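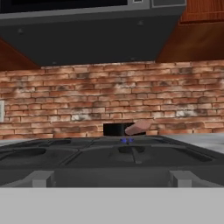 Le tiroir aux tampons

Accueil | Nouvelles | Ateliers | Archives | Contact

Dernière mise à jour : 2 décembre

Ma tante m'a laissé ses tampons. Le notaire avait écrit « matériel de loisir, divers » et le reste de la famille n'en voulait pas. Je suis allée les chercher en juin avec la voiture de mon frère. Il y avait onze boîtes à chaussures, un meuble à tiroirs et un massicot de marque Vatero dont la lame était encore bonne.

J'ai tout mis dans la chambre du fond. Pendant plusieurs semaines je n'ai rien ouvert. Je fais des cartes moi aussi, mais peu, et toujours avec les mêmes trois encres.

Un soir de pluie j'ai commencé par la première boîte. Les tampons étaient en caoutchouc, montés sur bois, avec un numéro au stylo bille sur la tranche. Le 1 était une feuille de lierre. Le 2, une théière. Le 3, un « Merci » en anglaise, un peu usé sur le M. Dans le meuble j'ai trouvé le cahier qui allait avec. Chaque numéro avait sa ligne, son empreinte, le lieu de l'achat et le prix. La plupart venaient du salon d'Orthorpe, où elle allait tous les ans par le car de nuit. D'autres venaient du catalogue Plaltia, qu'elle commandait par la poste et qu'elle trouvait cher.

Le cahier s'arrêtait au numéro 151. La ligne était remplie, sauf l'empreinte. Elle avait écrit : « Ritchie, Orthorpe, 10, ne pas prêter. » La case était blanche.

J'ai cherché le 151 dans les boîtes. Il n'y était pas. J'ai sorti tous les tiroirs, puis j'ai passé la main derrière. J'y ai trouvé un ruban, deux attaches parisiennes et un ticket de car.

J'ai téléphoné à ma mère. Elle m'a dit que Ritchie était une boutique, un stand plutôt, tenu par un homme qui gravait lui-même. Ma tante en parlait quelquefois. Elle en parlait moins les dernières années.

— C'était quoi, ce tampon ?
— Comment veux-tu que je le sache ? Elle ne me montrait pas ses affaires. Elle m'envoyait des cartes, c'est tout.

J'ai demandé à ma mère si elle avait gardé les cartes. Elle les avait toutes, dans une valise. Le dimanche suivant, on les a étalées sur son lit. J'avais apporté le cahier et on comparait. Le lierre revenait souvent, la théière à chaque anniversaire. Ma mère se souvenait de certaines, pas des autres. Elle a relu celle de ma naissance et l'a mise de côté sans rien dire.

Aucune carte ne portait un dessin qui ne soit pas dans le cahier. On a vérifié deux fois. Ma mère a fait du café et on a rangé la valise.

En rentrant, j'ai repris le massicot pour couper du papier crème, du 500 grammes qu'elle gardait pour les couvertures d'albums. La coupe partait de travers. J'ai retourné l'appareil pour régler la butée. Un petit bloc de bois était collé dessous avec du ruban double face, à la place d'un pied manquant. Sur la tranche, au stylo bille : 151.

Je l'ai décollé avec un couteau. Le caoutchouc était propre. Il n'avait jamais touché l'encre, ou alors elle l'avait lavé avec beaucoup de soin. C'était une fenêtre à deux battants, ouverte, avec un rideau d'un seul côté. Le trait était fin et un peu maladroit en bas.

J'ai pris l'encre noire et j'ai posé l'empreinte dans la case blanche du cahier. Elle débordait légèrement sur la ligne du dessus. J'ai soufflé dessus et j'ai attendu avant de refermer.

Ensuite j'ai cherché quelque chose pour caler le massicot. J'ai pris la théière. J'ai changé d'avis et j'ai plié un morceau de carton en quatre.

Ma mère a reçu sa carte le jeudi. Elle m'a appelée pour me demander où j'avais acheté cette fenêtre.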